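The Mindura Food Writer's Notebook

I've kept food notes on the backs of receipts for years, and last May I finally lost one too many (the good one, with the whole lamb and quince recipe on it). So I made a notebook instead, and now you can buy it!

The Mindura is for anyone who writes about what they eat - columnists, bloggers, people who come home from holiday with a head full of lunches and want to get them down before they fade. It lies flat next to a plate, which was my one big demand, and it fits in a coat pocket if your coat is a sensible one.

Inside you get ruled pages for notes, a section for recipes with a wide margin for second thoughts, and 20 pages at the back for addresses. I use mine for bakeries. There are 5 ribbon markers as well, which sounds like a lot until you're halfway through three articles at once. 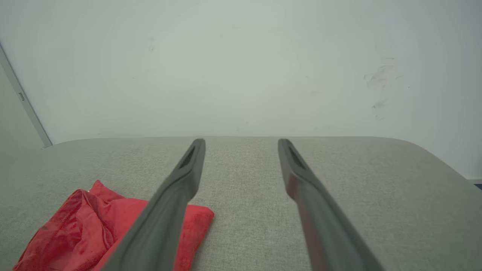
The paper took the longest to get right. I went through samples from Fivix and Sinov, and both were lovely to write on but hopeless with olive oil, so in the end I went with a heavier cream sheet from Çınar. A drip still leaves a mark, I won't pretend otherwise, but it doesn't go through to the next page and my fountain pen doesn't bleed on it either.

We printed 1,000 of the first edition and they went much faster than I'd planned for. The second edition is the same inside, except that the index now comes at the front, where Souad Tawfik told me it should have been all along. She tested it on a month of market reports and sent it back covered in corrections and a fair bit of tahini.

Covers come in dark green or mustard. If you'd like your initials on the front, type them in the box at checkout exactly as you want them - I copy what you write, full stops and all. Initialled copies can't be returned, plain ones can if they haven't been written in.

Second edition in stock from 12/21/21. Refill address pages are sold separately and fit both editions.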